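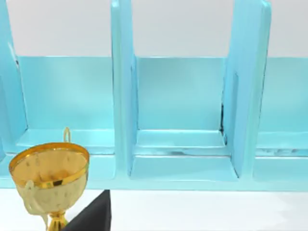 Light blue shelf unit with open compartments

Hens sleeping in the nest boxes, how do I break the habit?
Posted by Sarnora Hen Mom

Hi everyone! I've been reading here since March and finally have something to ask. We have a small flock (mostly Australorps, plus two bantams a neighbor talked us into) and they have been laying nicely, but every night a few of them pile into the nest boxes and sleep there. By morning the straw is a mess and the eggs come out filthy. I'm changing bedding before work every single day and I'm getting tired of it. They do have a roost, a good long one my husband put up, and the older girls use it. The boxes are a little higher than the roost, if that matters. I tried shooing them off at dusk but they go right back in as soon as I'm in the house. Do I just keep at it? I'd hate to upset them so much that they quit laying.

Ching-wen Huang
Oh, I feel for you, we went through this with our second batch of pullets and I remember standing out there in my robe with a flashlight! I think you already found your trouble - chickens like to sleep on the highest spot they can get to, so if the boxes are above the roost, the boxes win. Raise the roost or lower the boxes, whichever is less work. Ours went up by a foot and most of the girls moved over that same week.

For the stubborn ones, close off the boxes late in the afternoon. I used a piece of cardboard for a while and then a flap of old feed sack, nothing fancy. You do have to get up and open them early, before anybody needs to lay. If you still find one in there after dark, lift her out and set her on the roost. They're so sleepy by then that they hardly fuss. It took us 9 nights in a row before the last one gave in (a very opinionated Wyandotte), and she still tries it now and then when it's windy.

Also check the roost for mites while you're out there with the light. Look underneath and in the cracks at the ends. Hens will leave a roost that's crawling and you can't always tell in the daytime. And do the bantams get picked on at bedtime? Little ones sometimes hide in the boxes to get away from the big girls, and a second roost at the other end helped ours a lot.

Bastos405
put a board over the front at night. mine quit after 3 days

Sarnora Hen Mom
Thank you both! I went and looked and the big ones do peck at the bantams when they hop up, so I'm going to try the second roost first and raise the long one on Friday when my husband is home to hold the other end.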